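The Table Stays

31 August 2021

I have owned four ovens in my adult life, if you count the one in the Grilholm apartment that only did broil. The current one sits on a table. I've stopped being embarrassed by this. A full-size oven wants a whole wall and a gas line and a man named Postamov who can come between noon and the end of time, and what I want is warm bread.

So, toaster oven. Cream-white, countertop, four knobs. I resisted for years on the grounds that toaster ovens were for dorm rooms and for my uncle, who reheats everything in his until it squeaks. Then Yi-an Ham moved in across the hall with one and fed me a baked potato in November, and my principles went the way they usually go.

I should say a word about the knobs. There are four of them, running down the front on a slant, and each has its little printed icons, which I have studied the way other people study tarot. I believe one is a timer. I have feelings about another. For the first month I set things by turning whatever I hadn't turned last time, and the results were mostly edible. Leonie Cosgrove, who reads manuals for pleasure, offered to explain it all to me and I told her I'd rather we stayed friends.

What I bake in it, nine times out of ten, is bread in the red dish. The dish came from a yard sale on Cokau Street with a lid that didn't belong to it, and I paid 50 cents extra for the lid. The lid is gone. The dish fits behind that door with so little room to spare that I suspect whoever designed the oven had the same one at home.

The recipe isn't much of a recipe. Flour, water, salt, yeast, a spoonful of honey if I've remembered to buy any. I mix it in the dark green bowl, leave it alone for longer than I want to, fold it over a few times, and leave it alone again. It goes into the dish, the dish goes into the oven, and I stand there opening the door too early. You lose heat every time you do that. I know. The window is tinted so dark that all you get is a color and a general attitude, and I'm not a patient woman.

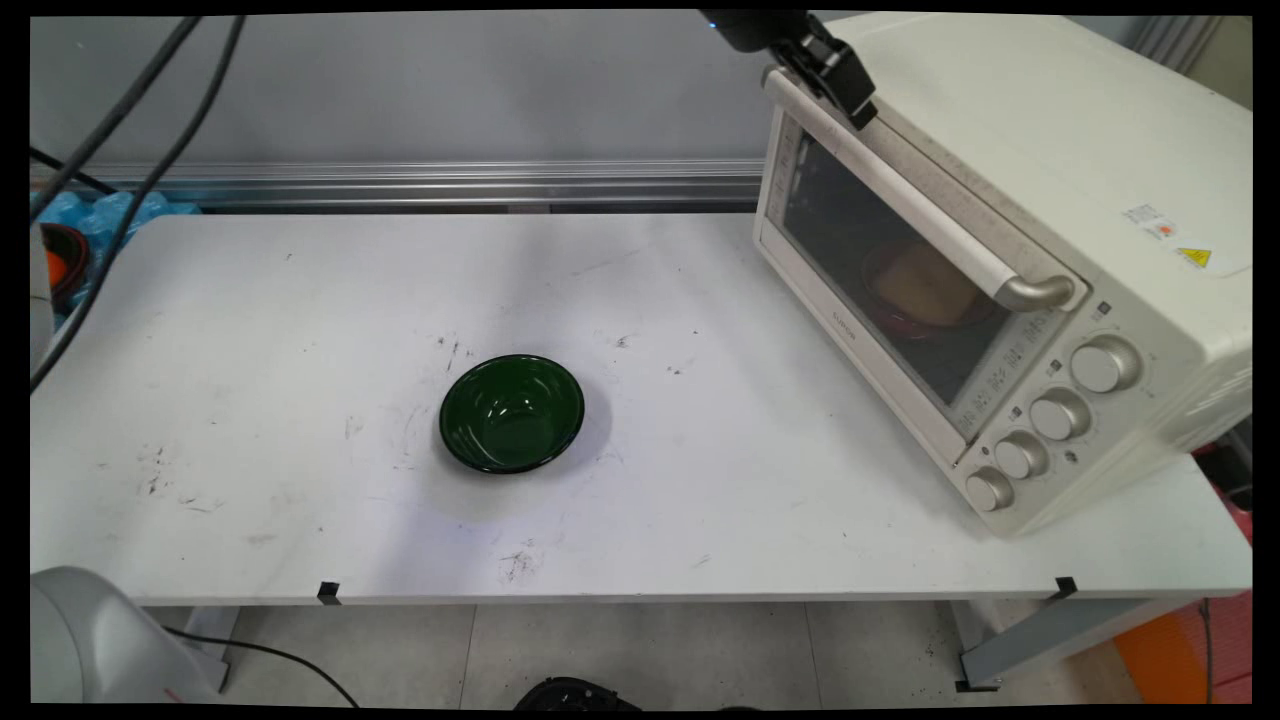 Bread in the red dish, green bowl standing by.

Now, the table. Every person who has set foot in this apartment has had a suggestion about the table. It's white, or it was sold as white, and it has since collected scuffs and smudges and a set of scribbly dark marks that look like somebody tried to work out a tip on it. My mother brought baking soda. Hwa-young Chae brought one of those white sponges that are supposed to remove anything and removed the shine from a patch the size of a saucer. (The smudges are still there. They look better lit now.)

I have priced new tables. There's one at Yoon that I visit, the way you'd visit a horse. It costs 827 dollars and it has a finish the salesman told me not to put hot things on, or wet things, or, when I pressed him, acidic things. I asked what he'd put on it. He said a runner.

The old table takes whatever I give it. I've kneaded on it, repotted a fern on it, and filed my taxes on it 18 hours before they were due. If I set down a dish straight from the oven it adds one more mark to the collection and we both move on.

The green bowl, by the way, is too shallow for the job. A proper mixing bowl would have higher sides, and then I wouldn't get flour down my front every time. But it has a nice glossy inside that the dough lets go of without a fight, and I've had it since 2000, which makes it my longest uninterrupted relationship. The black one with the orange interior might do better. I keep it for popcorn — I've tried dough in it and the orange makes everything look underdone.

Next week I'm going to try the thing with olives that Yi-an keeps talking about. She says to drain them overnight. I'll probably give them ten minutes and a stern look.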